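Laundry Questions, Answered (Sort Of)

Last updated 12th August

I get a lot of the same questions since I started writing about washing for a full house here in Stamton, so I've put them all on one page. I'm no expert, I just do a lot of loads!

Do you really need to sort everything?

Not everything, no. I keep darks away from the pale stuff, towels on their own, and anything bright and new goes in by itself the first couple of times. I learned that one in May with a red bath mat – my husband wore pink undershirts for weeks.

Where do you sort if you don't have a laundry room?

Anywhere with a flat top. Ours happens wherever the bikes and trikes get parked, on a tile floor that's easy to sweep. I like a low plastic stool for the pile because it keeps clothes off the ground and I can scoot it over with my foot. You don't need one of those rolling carts (I looked at a Lokgate one for 70 dollars and went home).
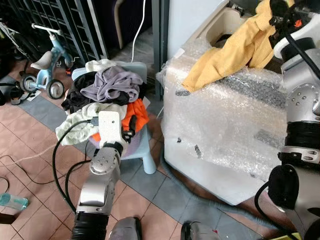

One stool, one heap: orange, black, mint green and a bit of lavender-gray.

How big should the pile be?

If it slides off the stool, it's two loads. That's my whole system. Stuffing the drum just means you wash it all again tomorrow.

Should I take the plastic wrap off a new machine right away?

Take it off before you run it, yes, and check the manual for any shipping bolts at the back. While it's just sitting there waiting to be hooked up, I don't see the harm in leaving bubble wrap on, especially if kids ride past it on trikes.

What do you do about towels that smell?

Hot wash, less detergent than you think, and get them on the line fast. The Csizmadia soap flakes I use are great on shirts but they do build up on towels, so I skip them there.

Do you still do the sock swap in Pandale?

I'd love to but the drive got to be too much. Bring your odd ones to the next yard sale instead – I have a whole bag of singles and I'm not giving up on them yet!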